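4. House Rules for Recording a Two-Arm Lunch Packing Task

I'll admit that when Ute Wendt and I started writing these rules down, I expected a page. We ended up with 28 of them, and most came from arguments over what counts as a clean episode (Mattes Schwerdtfeger and I still don't agree on rule nine!). I won't go through the full list here, just the ones I think other labs could copy tomorrow.

4.1 Before the arms move

Our first rule is boring and it's the one I care about most: write the layout down before anybody touches the controls. For lunch packing that means the bag, the roll, the banana and the lidded container each get a line on the sheet, with a rough position and which way they face. We let the operator pick the layout, but once it's written it stays put until the episode is over.

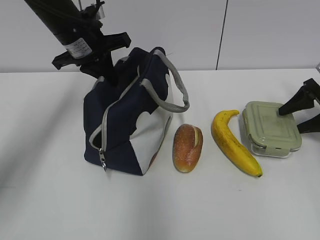
The second rule is about who goes first. Only one arm may work at the mouth of the bag at a time, and the other can touch food but can't lift it over the bag until the opening is clear. We borrowed the idea from the shop floor at Kuhlmann, where Rainer Sauerland had something similar for two arms sharing a bin, and it took us maybe an afternoon to adapt. Operators grumbled for a week and then stopped noticing.

4.2 What the wrist cameras have to show

Fabric is where good intentions go to die, at least in our lab. A bag folds over itself, the zipper line wanders, and a fixed camera can miss all of it. So we ask for wrist views in every episode, and we keep the blurry stretches in (yes, even the ugly ones like Figure 4). Our early habit was to trim them, and that left us with tidy clips where the trickiest seconds were gone. Now a reviewer marks blur with a tag and moves on.

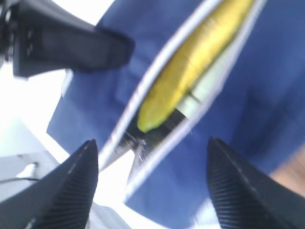 Figure 4. Motion blur in a wrist view, with both gripper fingers at the open zipper of the bag and a yellow object that looks like the banana inside. Tagged "blur, keep."

4.3 Labels and second looks

Of the 417 episodes in this release, 196 were checked by two people working separately. I'd love to say all of them, but Jovita Chávez and I only have so many evenings. The rule for labelers is simple enough: if you can't name a thing from the view you're looking at, write "unclear" and leave it. 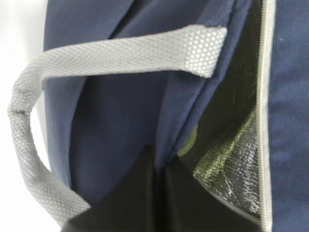
We also ask labelers to stay off the other cameras until their first pass is saved. It feels slow, I know, but a label filled in from a different view is really a guess about this one, and I want the guesses kept in their own column. Ute Lenz wrote the little form that locks the first pass, and we're happy to share it with anyone who asks.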